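2004年9月6日

朝から廊下の手すりの件。母の家は1936年に建ったもので、柱の間隔が今の規格と合わない。先週アンサリさん(シャハブさん)に壁を叩いて下地を見てもらったが、階段の上り口から便所までのあいだに、ビスの効くところが思ったより少なかった。今日はその続きで、壁に横板を一枚渡してから手すりを付けるか、壁を開けて中に補強を入れるかを決めることになっていた。

横板にした。壁を開けると漆喰も塗り直しになるし、母がそのあいだ便所に行けなくなる。見た目は多少うるさいが、母は見た目のことは何も言わなかった。板の色を柱に合わせるかどうかだけ聞かれて、合わせてください、と自分で答えていた。

手すりの高さでは少しもめた。図面では床から750ミリになっている。母に実際に立ってもらい、棒を当ててみると、それでは高いと言う。肘が上がって力が入らないらしい。下げていって、720のあたりで母がここがいいと言った。ただ、廊下の奥は床がわずかに下がっている。水平に付けると奥では高くなり、床に沿わせると目で見て傾く。シャハブさんは床に沿わせるほうを勧めた。使う人は手すりを見ないで握るから、という話で、それはそうだと思った。奥のほうには常夜灯も付ける。

十時すぎに風呂場へ移る。浴槽のまたぎが高いのが前からの問題で、候補は二つあった。ひとつは今の浴槽を残して縁に移乗台を掛ける案、もうひとつは浴槽ごと替えて床に少し埋める案。モディルトンの浴槽なら縁の高さが下がると聞いていたが、見積もりを見ると床の掘り下げのほうが浴槽より高い。古い配管に触ることになるので、途中で増えるかもしれないとも書いてある。正直な見積もりだと思うが、すぐには返事ができない。

二月に母が転んだのも風呂場の入口だった。段差そのものより、引き戸の敷居に足の指が当たったのだと母は言っている。それで敷居は先に取ってもらうことにした。戸は上吊りの引き戸に替える。クロラノの店で見た戸は軽くてよかったが、取っ手が細い縦の溝で、母の指では引っ掛けにくい。長い棒の取っ手に替えられるか、店に電話して聞くこと。
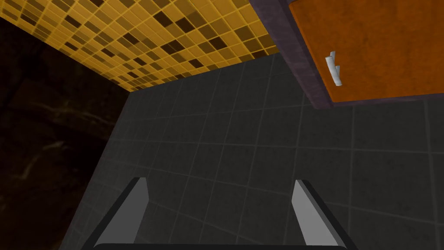
昼は母と素麺。アンさん(スニムさん)が梨を持ってきてくれたので、それも食べた。スニムさんはご主人が車椅子になったときに台所を直していて、その話を聞かせてもらった。流しの下をくり抜いて膝が入るようにしたのはよかったが、排水管が膝に当たるので、あとから管を奥へ寄せる工事をもう一度したそうだ。最初に言っておけば一度で済んだのに、とのこと。うちはまだ車椅子ではないが、流しを替えるなら先のことも考えておいたほうがいいのかもしれない。シャハブさんに言うと、管だけ先に奥へ寄せておくことはできるという。費用は別に出してもらう。

午後、補助の申請書を書く。役所の用紙が前回もらったものと変わっていて、理由書の欄が広くなっていた。ケアの担当のババエイさんに下書きを見てもらう約束なので、鉛筆で書いた。「転倒の危険があるため」だけでは足りず、どこで、どの動作のときに困るのかを場所ごとに書くのだそうだ。廊下、便所、風呂場、玄関と分けて書いたら裏まで行った。工事前の写真も要る。日付の入ったものと書いてあるので、カメラの日付を直してから撮らないといけない。着工は申請が通ってからで、先に始めた分は対象にならない。敷居だけ先に取ってもらうつもりだったが、これも待つことになる。シャハブさんに電話して事情を話した。よくあることらしく、では順番を変えましょうと言われた。

敷居を取るまでのあいだは、縁に明るい色のテープを貼っておく。夕方、買いに行って貼った。母はまぶしいと言うが、見えるのが目的なのでそのままにした。

ついでにヘカムで水栓を見た。今のは丸いハンドルをひねる型で、母は朝、手がこわばっていると回せないことがある。レバー式は二種類あり、上げて出るものと、横に倒して出るものがあった。店の人に両方触らせてもらった。横に倒すほうは軽いが、湯の側に行きすぎそうで少し怖い。上げるほうで、温度の目盛りが別になっているのがよさそうだ。ラヴォワのものは値段が張るうえに取り寄せで、届くまで11日かかるという。急ぐものでもないので、カタログだけもらって帰った。

椅子の脚に履かせる高さ調整の台も買った。食卓の椅子が低くて、母は立つときに机に手をつく。台を履かせて座らせてみると、足の裏がちょうど床につく高さになった。机との差が縮まって、肘が少し窮屈だというので、明日もう一度様子を聞く。

夜、エリベルトから電話。来月こちらに寄るので何か手伝うことはないかという。玄関の外の踏み石がぐらついているのを直してほしいと頼んだ。砂利を足して据え直せばいいだけだと思うが、自分ひとりでは石が持ち上がらない。玄関の上がり框には踏み台を置く予定で、その寸法はまだ決めていない。框の高さを測ったきり、紙をどこかにやってしまった。測り直すこと。

忘れないように書いておく。
取っ手の件でクロラノに電話。
排水管を寄せる費用の見積もり。
カメラの日付。
申請書の下書きをババエイさんへ。
框の高さ。

母は九時に寝た。廊下の電気は点けたままにしてある。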